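Über uns

Plirnow erarbeitet Arbeitsregeln für handgeführte und automatische Greifer in Haushaltsumgebungen. Jede Aufgabe hat ein eigenes Blatt: Ausgangslage, Griffpunkt, Ablage, Abbruch. Die Blätter umfassen derzeit bis zu 90 Einträge und werden jeden Februar überarbeitet.
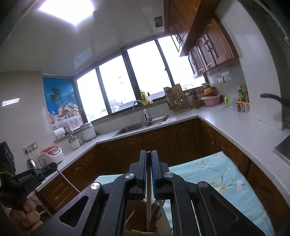
Neue Regeln prüfen wir mit 200 Wiederholungen. Fehlgriffe bleiben im Protokoll und werden gekennzeichnet. Vor jedem Durchgang werden die Fingerbeläge kontrolliert, Messer und heiße Flächen sind gesperrt. Die Firmen Aton und Damico arbeiten nach unseren Blättern.

Kontakt | Impressum | © Plirnow | Nach oben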